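4. Installing the Titell water filter under the kitchen sink

Please read the whole section one time before you start the work. The installation is not difficult, but some steps can not be repeated without a new seal ring, and the box has only one spare.

4.1 Before you start

Check that you have these parts on the table:

Filter head with wall bracket
Filter cartridge, type 456
Two connection hoses (inlet and outlet)
T-piece with small valve
Small faucet for filtered water
Bag with screws, seal rings and sealing tape

You need also an adjustable wrench, a screwdriver, a bucket and an old towel. If your faucet hole is not yet made in the sink or counter, please ask a plumber to make it. Stone counters crack easily.

CAUTION: The filter is only for cold water. Hot water will damage the cartridge and the head.

4.2 Choosing the place

The bracket must be on a solid wall of the cabinet, with the head up and the cartridge hanging down. Leave a free space as tall as your hand is wide under the cartridge, so you can remove it later. Do not put the bracket on the cabinet door.

Keep the hoses away from sharp edges and from any electric cable. If the cabinet has a socket inside for a dishwasher, mount the filter on the opposite side and lower than the socket.

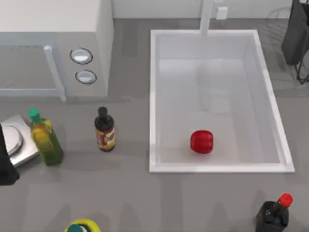
The small faucet can stand left or right of the main faucet. Choose the side where you usually fill the kettle. The hose from the head must reach it with a soft curve and without pulling.

4.3 Connecting the water

1. Close the cold water valve under the sink. Open the main faucet and wait until no more water comes.
2. Put the bucket under the valve and loosen the cold water hose with the wrench.
3. Screw the T-piece onto the valve. Use the flat seal ring, not the round one.
4. Connect the old hose to the top of the T-piece.
5. Push the inlet hose into the side of the T-piece until it stops. Pull it gently. It must not move out.
6. Push the other end into the side of the head marked IN.
7. Connect the outlet hose from OUT to the small faucet in the same way.

Note: If you exchange IN and OUT by mistake, water will still come, but it will not be filtered correctly. Check the arrows again.

4.4 Putting in the cartridge

1. Remove the plastic cap and wet the two seal rings with clean water. Do not use oil or grease.
2. Push the cartridge up into the head and turn it to the right until the lines meet.
3. Open the cold water valve slowly.
4. Open the small faucet and let the water run for ten minutes. Gray or black water at the beginning is normal, it is only carbon dust. Do not drink this water.
5. Dry all connections with the towel. Look again after one hour. If there is any drop, close the valve and repeat the connection.

CAUTION: When you leave home for more than one week, close the small valve on the T-piece. After you return, let the water run for five minutes before drinking.

4.5 Replacing the cartridge

Replace it every six months, also if you use little water. For a new one, order part 1021 (single) or part 903 (double pack) from Kondale Sales. Write the date on the label with a pencil.

Section text revised 14 January 2021 by Quyên Đàm. Checked by Dulce Villaseñor.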